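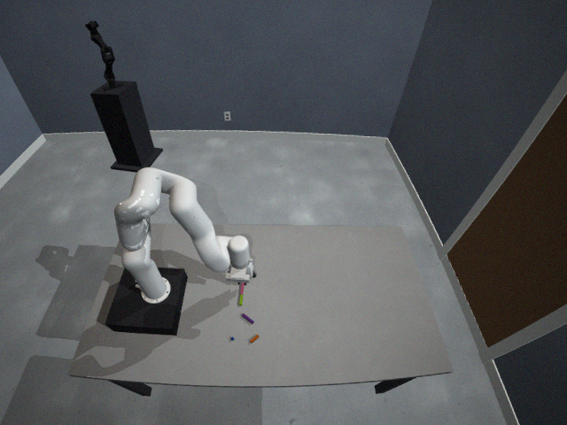
Skerberg Street Trees: Second Progress Report to the Leitão Fund

Prepared by Villads Ladefoged, project lead
Covers the period to the end of October

Where we are

The grant pays for 2000 street trees in Skerberg and its two outer districts. We have planted 600. That is behind the schedule in the application, and I said in the first report that I thought the schedule was too fast. I still think so. Planting faster is easy if you don't care what is standing in three years, and most of the cities we borrowed our numbers from stopped counting after the ribbon was cut.

Of the trees planted, 41 are dead. The losses are concentrated on the north side of Istetti Avenue, where the pits were dug into old road base. Our contractor called the soil "adequate." We dug up a few of the dead trees and found the root balls sitting in gravel with nothing grown out beyond the burlap. I have asked for replacements at the contractor's cost and have so far received one polite letter.

Watering

The budget assumes residents will water the trees outside their homes. I was doubtful about this when it went into the plan, and the summer did not change my mind. Where people signed up in person, at the door, the trees look fine. Where we left a card in the mailbox, they mostly look thirsty. We moved part of the outreach money to a hired water truck in August. I would like that approved after the fact, please, and I would like the truck kept on for the next two summers.

The slow-release watering bags did less than the supplier's brochure promised. Several split at the seam. Others were full when checked and the soil under them was dusty, so the drip holes had probably clogged. We won't be ordering more.

Species

We are using too much linden. It was in stock, it was cheap, and it made the spring planting possible, but a street of one species is a street waiting for one bug. For the next round Zisness Nursery has quoted on hackberry, field maple and two kinds of oak. The oaks cost more and are slow. They are also what I would plant if it were my own money.

The canopy forecast

The application says the program will double the shade over Skerberg's streets by 2073. I have gone back through the model and I can't stand behind that figure. It treats every tree as if it survives, and it takes growth rates from parks, where roots have room. It also ignores trees the city will cut down for sewer work. I suggest we drop the claim from public material until we have a survival count from at least two winters. The fund's own newsletter repeated it last month, so this may be awkward.

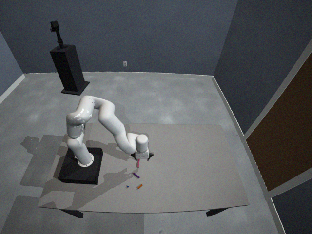 Robot arm and table, computer rendering

Money

Spending is under plan, almost entirely due to trees we have not planted. Please don't read this as a saving. Pit digging is costing more per tree than we allowed, and it will get worse downtown, where utility lines run under nearly every sidewalk.

What I am asking for

Approval of the water truck, as above.
One more planting season, with no change to the total grant.
Permission to use larger pits on Istetti Avenue – fewer trees, but with some chance of living.
A decision on the canopy claim before the spring leaflet goes to print.

The full list of planting sites, with the dead trees marked, is with the fund's office. The next survival check is after the last frost.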